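Sourdough, month three

So the starter is still alive! I named it Mabaso after the street we lived on when I was a kid, and it has now survived a heat wave, a long weekend at my sister's place in Zundcombe and one very bad morning in April when I nearly rinsed it down the sink with the breakfast dishes.

I've been baking a loaf every few days and I'm finally getting one I'd serve to company. The big change was patience. My neighbor Glenys Tunstall has baked for years, and she took one look at my flat little disc and told me I was shaping it way too early (she was nice about it, she even ate a slice). Now I let the dough sit until it wobbles when I nudge the bowl, even if that means I'm up past my bedtime.
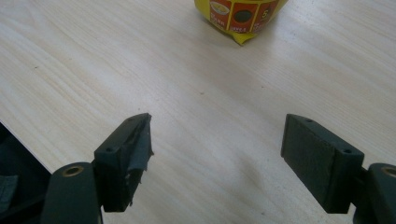

How long do you leave it in the fridge overnight? Anywhere from 8 hours up to 20, depending on when I feel like turning the oven on, and I like the longer ones better because the crust gets those little blisters and the taste is tangier.

I also tried swapping in some rye, which made everything so sticky that I was picking it off my elbows, but oh my, the smell! Toasted with salted butter it was the best thing I ate all week. I'm going to try it again with less water and maybe some caraway, if I can find the jar. I know I bought caraway. It's probably behind the lentils.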